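Postari 
Grip planning and episode tooling for two-handed work

Hi, I'm Shireen Kekana, and I write most of Postari (the rest was written by earlier, more optimistic versions of me). It's a desktop program that takes recordings from hand-held grippers, lines up the left and right sides, and gives you back clean episodes with grasp candidates you can plan on. If you've ever spent a whole February lining up two wrist streams by hand, hello, I made this for you!

What you get

Sync. Drop in both streams and Postari matches them on motion first and clock second. I went back and forth on that order for ages, but clocks drift and hands don't lie as much.

Grasp proposals. The planner looks between the finger pads and suggests where to close, with an approach angle and an opening width. It keeps up to 28 candidates per view and you can turn that down, which I usually do.

Clutter mode. My favorite part! Patterned fabric used to wreck our segmentation, because every paisley swirl looked like an edge worth grabbing. Version two separates print from shape before it proposes anything, so the bed can be as loud as you like.

Second-gripper masking. The other tool shows up in your view all the time, and the old build kept trying to plan a grasp on it. Now it's tracked as its own body and goes to the collision checker. 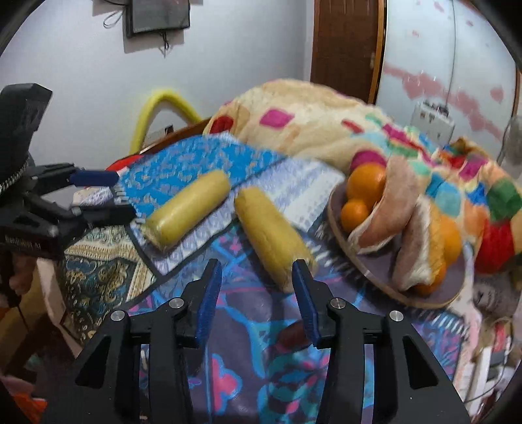 Right-hand view with the left gripper coming in. Corn on the cloths, oranges and split rolls on the tray.

Scenes like that are what I test on before every release. Round things half hidden behind bread are still hard, and the planner will sometimes offer you a grip that takes the roll along with the orange. There's a slider for it under Contact, called Greed.

Export goes to the Pluner format or plain folders, whichever you can stand. The Ekström plugin works too, though you'll need to rename your joints first (sorry, it's on my list).

Pricing and limits

The single seat license is $252 and covers projects up to 3000 episodes. Past that you want the lab license, so write to me and we'll sort something out. The trial stops at 200 episodes and has everything switched on, Greed included.

Sold and supported through Gorkness. Support mail comes straight to me, and mornings are best.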